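Sakness hand rig - progress report for Kanmont
To: Catríona Keogh
From: Shalini Maurya
April 29, 2024

Hi Catríona, I promised you something readable this time after the horror of the December spreadsheet, so here goes.

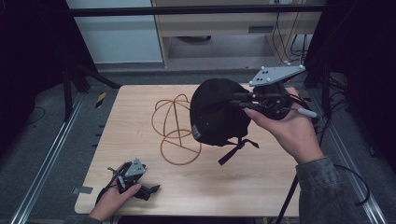
Most of this quarter went on looking after the hand-held grippers, and I'm happy to say the pair is in far better shape than when you last saw it. The big nuisance was the tracking. The white marker balls on top of each gripper work loose with use, only a hair, and then the software thinks your hand is somewhere it isn't. We lost five working days to that in the winter before we twigged what was going on! Every ball now gets a finger-twist check before a session and the plates get their screws nipped up once a week. Dull, but it works.

Next, the fingertips. We try the grippers on soft things and awkward things (caps and wire frames are my favourites, they show up a bad grip straight away) and the old tips had gone shiny. Fiore sent us a new batch and I fitted them myself one evening with the radio on. The right gripper was fine first go. The left one closed slightly off centre, so it came apart again, and then again, and the culprit was a bent pin the size of a grain of rice. Grr.

Since the refit we've logged 381 recordings and had to bin seven, all of them for marker dropouts. I'd like that to be lower still, and I think the cables are the next place to look. They tug when you reach across the table, and I've asked Nostard for a quote on lighter ones. No reply yet - I'll chase.

Money: we're a bit under on parts and a bit over on my hours, which you'll have guessed. I'd like to move the leftover parts money into a spare set of marker plates, so that one knock doesn't stop us for a week. Could you let me know if that needs a form?

Still to do: the cables, a proper written checklist (it lives in my head at the moment, sorry) and a recalibration, which takes roughly four hours if the kettle is kept going. I'll send the checklist over as soon as it's typed up.

Shalini

Contact: Shalini Maurya, Sakness | © 2024 Sakness | Back to top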